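Picking up a mug by the rim in simulation

Do this before you let a real arm anywhere near your crockery. I learned on my own kitchen shelf, which is now mostly shelf.

Load the Zeder room file, put the arm at the table and save the scene before touching anything else. Set the gripper to open 70 mm and bring it down over the mug with one finger inside the rim and one outside. Go slowly. The last 26 mm should take longer than the whole trip across the table.

Check the approach from the side and from the wrist.
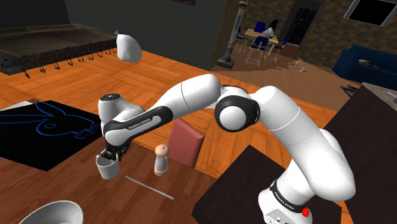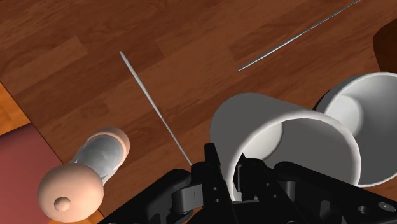 Now close at the lowest force and raise it a notch at a time. If the mug shoots off towards the sofa, your friction is too low — mine was zero, a setting I had chosen myself. Lift a little, pause, then lift properly.

Leave the other things on the table. A bare table makes any script look clever, and my shed bench has never once been bare. Save each run under a new name. Mine stops at Balogun 64, and I would not recommend opening the first 63.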